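Plutwood dye shed, bench notebook
August, Thursday

Iron and walnut hull again. Picking up from the last page, where the weld skeins went muddy and I wrote "iron??" and went home.

Plan for the day: same wool, same mordant, same pot of weld, and change only the iron. 2 percent for one lot, 4 percent for the other, by weight of dry fiber. Last time I was tipping it in by eye from the jar and then complaining about the result. Weighed everything this time.

Wool is the Paresdale white, the fingering not the bulky. Washed it Tuesday evening wiht the plain soap, long soak, still a bit of sheep smell when warm. The label says scoured. It is not scoured enough for us. Water went yellowish on the first soak and I did another one. If anybody pulls Paresdale from the shelf please wash it whatever the label says. I think the blotches in the madder lot back in spring were grease, not the mordant, and I owe the alum an apology.

Mordant: alum, the Iyengar stuff in the new tub. Old tub is finished. Crystals are coarser, takes longer to dissolve, had to grind the last of it against the side of the jug with a spoon. Dissolved in hot water first, then into the pot, then the wet wool, then heat up slow. Held it just under a simmer and let it cool in the pot overnight. No cream of tartar. I go back and forth on tartar. With weld I can't see any difference and it costs more than the alum does.

Weld: dried, chopped, our own from the bed along the fence plus what was left in the paper sack. Stalks and all. Soaked overnight, brought up slow, and this is where I was careful for once, kept it low. Last time it boiled while I was on the phone and it went brown and sad. Strained through the old pillowcase. Pinch of chalk in the bath. Smelled like wet hay and cabbage. The chalk made it jump, really bright, almost silly yellow. Worth writing down that our tap water needs the chalk, the Skenitz well water doesn't. The Skenitz people send us their leftover skeins and theirs are always brighter than ours and I've been blaming my weld for years.

Skeins in, kept low for more than 40 minutes, turned them over whenever I walked past. Lifted one to check and put it straight back, too pale at the ends where the tie was tight. TIE LOOSER. Figure-eight ties, loose enough to get a thumb through. I have written this in here before.
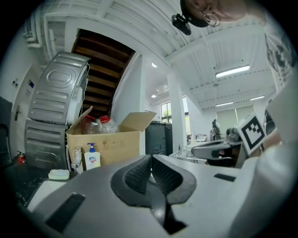 Silver units on the left, stairs behind.

Iron baths. Separate pot, the dented one with the red rag on the handle. That pot is for iron and for nothing else, it doesn't go back on the shelf with the others. Found the long spoon from the iron pot sitting in the madder jar last week. That will dull a madder bath before you've even lit the burner. Spoon now has a red rag too.

Dissolved the ferrous sulfate in a cup of warm water, looked pale green going in and went rusty while I was hunting for gloves. Don't leave it standing. Mix it, use it.

2 percent lot: in warm, not hot. Change is quick. First it looks like nothing and then you turn away to write the time down and it's olive. Pulled it when the color stopped moving. Nice soft green, bit of gray in it. Like the underside of a sage leaf. This is the one I'd sell. Handle still good, springy, no crunch.

4 percent lot: much faster, much darker, went through the nice green and out the other side into a sort of pond color. Handle is worse, definitely. Squeaky between the fingers, slightly harsh. I know the books say too much iron makes wool brittle and I always figured that was for people who leave it in all day. No. Can feel it straight away. Would be fine for a rug, or the dark line in a pattern where nobody's neck is going to meet it. Not for the shawl kits.

Something I want to try: half way between, but dip it short. My guess is time matters less than I think and strength matters more. Needs a proper test with little skeins pulled out one after the other, all tied with different knots so I can tell them apart. Did this once with masking tape tags and the tags all came off in the pot, so knots.

Rinsing. Cool water, then a drop of the plain soap, then cool again till clear. The olive rinsed clear almost right away. The pond one kept giving off a little rust color for ages. Left it in the bucket and went to have lunch and it had gone cloudy again when I got back. So it's not all fixed to anything, there's loose iron sitting in the fiber. Another argument against.

Walnut hulls. Separate story. The bucket from last fall is alive, I think. Thick skin on top, lifted off in one peice like a pancake. Below that, beautiful black-brown juice, smells like a cellar. No mordant needed. Took a ladle of it through the pillowcase (the other pillowcase, the brown one) and thinned it with warm water. In went a single undyed skein to see if the bucket is still any good.

It is very much still good. Left it 4 hours, lid on, pot off the heat, just sitting there wrapped in the old blanket. Came out a warm brown like strong tea, darker where it sat on the bottom. Uneven but in a way people pay for. If we want it even it has to be stirred and the pot has to be bigger. The medium pot holds the skein fine but it can't move, it's folded on itself like laundry in a drawer.

Gloves with walnut. Both hands. Left thumb is now the color of a boot and will be till September.

Question for whoever reads this: do we keep the hull bucket or start again this fall? I say keep it and top it up with new ones. Strain out the old pulp first, it takes up space and I think it's what the skin grows on. Lid with a brick on it. The raccoon has shown interest.

Drying. Hung the whole lot in the shade on the line side of the shed, no weights. Olive at the left end, pond in the middle, plain weld next, walnut on the far right away from everything since it drips. The weld dries a shade lighter than it looks wet, I always forget and panic and then don't. Judge color dry, in daylight, by the door. The lamp over the bench makes every yellow look better than it is.

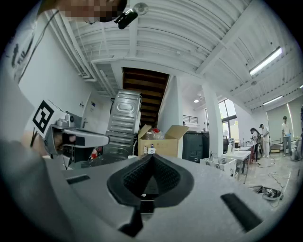 Entry, Plutwood
Filed under: iron, weld, walnut

Second half, written after everything dried.

Dry now. Dry colors:

Plain weld. Clear yellow, a little green in it, even apart from that pale band at the tie. Good.

Olive, the weaker iron. Came up a touch grayer than it was wet. Still lovely. Matches the old sample on the card from two summers back nearly enough to call it the same color, which I never manage on purpose.

Pond. Dried browner than I thought, less green. Put next to the walnut skein they look like cousins. Might be a nice pair for somebody. The harsh feel is still there after drying, a bit better after I snapped the skein out hard over my hands a few times. Not fixed.

Walnut. Softest of the lot, no surprise, it never went near the iron. Tempted to dip half of it in the leftover 2 percent bath and see how dark it goes. Bath is sitting covered by the back door. It'll be rusty by tomorrow so either do it tonight or don't.

(Did it. Goes nearly black-brown, cold looking, like wet bark. Only the end third, so there's a dip line. Line is crisp at one side and fuzzy at the other where I got bored of holding it up.)

Light test: cut a strand of each, wound on card, half covered with foil, taped in the south window. Same window as the last lot, take the last lot down first. Those have been up since before the heat and I think they've told us all they're going to. The weld with no iron had faded some, the one with iron hardly at all. Iron helps weld hold on, everybody says so, nice to see it on our own card.

Rub test with a damp white rag. Weld, nothing. Olive, nothing. Pond, faint tan mark. Walnut, faint brown on the first rub then nothing. So walnut wants another rinse and pond wants a rethink.

For the kits: going with the weaker iron. Write it on the kit card as olive, not "moss", the customers who want moss want something greener and then they write to us. For moss we'd have to overdye with a weak indigo and the vat is asleep just now. I opened it Monday and it was all blue, no yellow at all underneath, no coppery skin on top. Fed it some fructose and a pinch of lime, warmed it up, put the lid back. Will look again and not poke it in the meantime.

Leftover weld bath still has color in it. Saved in the white bucket, lid on, marked. Use it for the cotton tape or throw it out by the weekend, it ferments fast in this heat and last time the smell got into the house.

Leftover alum bath, also saved, good for another go with half the alum topped up. It's in the bucket with the blue handle. Don't wash brushes in it.

To order: pH strips, nearly out, and the ones at the back are so old they all say the same thing. More of the plain soap. Cotton string for ties, not the green garden kind, which bleeds. Gloves, long ones. Another pillowcase.

To ask Skenitz: could they spare a couple of jugs of well water, want to run the same weld in theirs and ours, side by side, no chalk in either. If theirs is brighter again I'll stop fussing over the harvest date.

To ask Paresdale: is it the same mill doing the washing as before. The lanolin thing is new, or it's new to us. Ask nicely. The yarn itself is lovely.

Small scale is reading low again with the battery sign on. Weighed the same packet of iron three times and got a different answer each time until I moved it off the wobbly end of the bench. Then it settled. So today's percents are as good as the scale is. Change battery before the next iron day and keep the thing on the stone slab.

Next: little skeins, weaker iron, pulled one by one, knots not tags. Then the walnut with a bigger pot. Madder after that if the roots are dry enough to chop. They still bend.

Burners off, back door bolted, brick on the hulls.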